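About Pomorier Music School

Pomorier Music School offers instruction in drums, electric bass, guitar, keyboard and voice to students of all ages. The school was founded by guitarist Alaric Kasprzak in two rented rooms above a print shop on Pruitt Street and now occupies the whole of the former Skasstead Grange Hall, where lessons, band rehearsals and public concerts take place under one roof.

Our Mission

The school exists to teach people to play music together. Private lessons are an important part of our work, but every student who enrolls for a full term is also placed in a band. Placement is made by the faculty according to experience, instrument and musical interest. A beginner may expect to join a band within 5 weeks of the first lesson.

We teach rock, metal, blues, soul and country. Students learn to read standard notation and tablature, to work out parts by ear, and to write and arrange their own songs. Each band is required to perform at least one original piece per year.

Our Faculty

Alaric Kasprzak serves as Director and teaches guitar and songwriting. Before founding the school he toured and recorded for many years with the instrumental group Priltness, and he continues to perform in the region.

Arlo Tillman is Head of Rhythm Studies. He oversees the drum and bass programs, coaches the advanced bands and directs the summer session held each July. Teaching staff are working musicians, and all of them complete a background check and a semester of supervised teaching before taking students of their own.

Facilities

The building contains teaching studios, two large rehearsal rooms with full backline, and a recording room available to enrolled bands in the evening until 9 p.m. Drum kits, bass and guitar amplifiers, microphones and a public address system are provided. Students are asked to bring their own guitars, sticks, cables and hearing protection. Earplugs may be purchased at the front desk.

The main hall seats 100 and is used for end-of-term concerts, guest performances and visiting workshops. It may be rented by community groups when school is not in session. 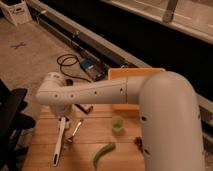

Tuition Assistance

The school sets aside a portion of its income each year for students who could not otherwise attend. Awards cover up to 35 percent of tuition and are renewed on application. Loan instruments are offered to award recipients at no charge for the length of the term. Requests are reviewed by the Director and are kept confidential.

Enrollment

New students are admitted at the start of the fall, winter and spring terms. A short meeting with a member of the faculty is held before placement; no audition is required. Students under the age of eight are accepted for keyboard and voice only.

Visitors are welcome during office hours. Please use the side entrance when a concert is being set up in the main hall.

Pomorier Music School
1136 Pruitt Street
Skasstead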